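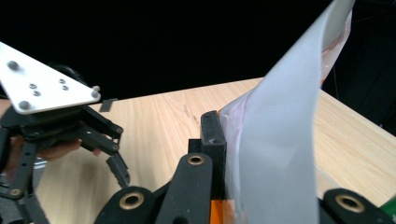

October 12, 2019

Got the Plorkon back from Omprakash's shop this morning. The new clutch is in and the bill came to 300, less than I had set aside. He said the old plate was worn down to the rivets and that I should have brought it in back in August when it first started slipping on the hill. I knew that in August too.

Drove it out to Lindurgate with Imani to let the pedal settle. It bites much higher than before and I stalled it at 2 lights in a row. By the time we hit the county road I had the hang of it. Third gear still whines a little. Omprakash says these gearboxes all do that and to leave it alone until it gets louder.
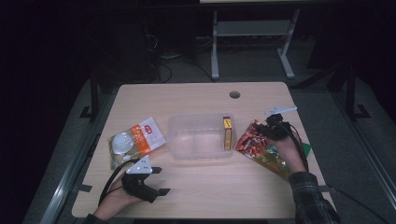
We had lunch in Lindurgate and looked at a wagon Anatole Leclerc has for sale behind his barn. It's a Kiver with the 6 cylinder engine, one of the last they built with the column shift. The floor on the passenger side is soft and there is rust around both rear wheel wells. He wants more than I would pay. Imani liked the seats. I told him I would think it over, and I probably won't call.

On the way home the temperature needle climbed a bit past the middle while we sat at the railroad crossing, then came back down once we were moving. Could be the thermostat, could be the gauge. I'll check the coolant tomorrow with the engine cold. If it's low I'll look at the lower hose first, as I never liked that clamp.

Ertuğrul called after supper about the winter tires. He can have them in by the end of the month. I said yes to the set of 4 and he wants the car there at 8 on whatever morning they come in.

Filled up before putting it away. Need to buy wiper blades.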